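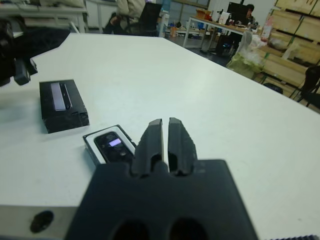
The robotics club at Kedville Technical College has completed its manipulation project for the spring term and will present it at the Plorbridge Student Automation Meet. The project, named Nenuron, requires a robot arm with a two-finger gripper to take small household and office items out of their packaging and set them down on a table. One of the test items is a black handheld device with a lit display and a few round buttons, supplied in a small open box with a white inner tray. The gripper approaches such items from the side of the box with both fingers parallel and a narrow gap between them.

**Kedville, June 2018.** Nenuron was started in April by students in the second-year controls course. The club has 18 members, divided into a motion group and a perception group. The motion group wrote the approach and grasp routines. The perception group is responsible for locating the item and estimating its orientation in the tray.

The task is harder than open-table picking. A tray leaves little clearance on the sides of the item, and a finger that enters at the wrong angle will push the box across the table. The students therefore split each pick into 2 stages. In the first, the arm moves to a fixed height over the item and corrects its position. In the second, it descends at reduced speed and closes the fingers until the motor current reaches a set limit. If the limit is reached too early, the arm opens the fingers, returns to the fixed height and repeats the correction.

Boxes are not taped or clamped during trials. The rules of the meet prohibit fixtures, and the club has applied the same condition to all of its own tests.

"Most of our errors came from the tray edge," said Malathi Namboodiri, faculty adviser to the club. "The students spent several weeks on finger angle before they changed any software. After that the remaining errors were easier to separate and log."

The club recorded 58 trials under meet conditions. Each log contains joint positions, motor current, the estimated item position and the reason for any stop. The logs and the grasp routines will be released to other student teams after the meet, together with a parts list and wiring notes.

Nenuron will be entered in the unpacking category. Teams in this category receive the items on the day and are allowed 2 calibration runs before scoring begins. Scores are based on completed picks, elapsed time and displacement of the packaging.

Machine time and replacement fingers were provided by Siregar, a machine shop in Kedville.

**Contact:** Malathi Namboodiri, Robotics Club, Kedville Technical College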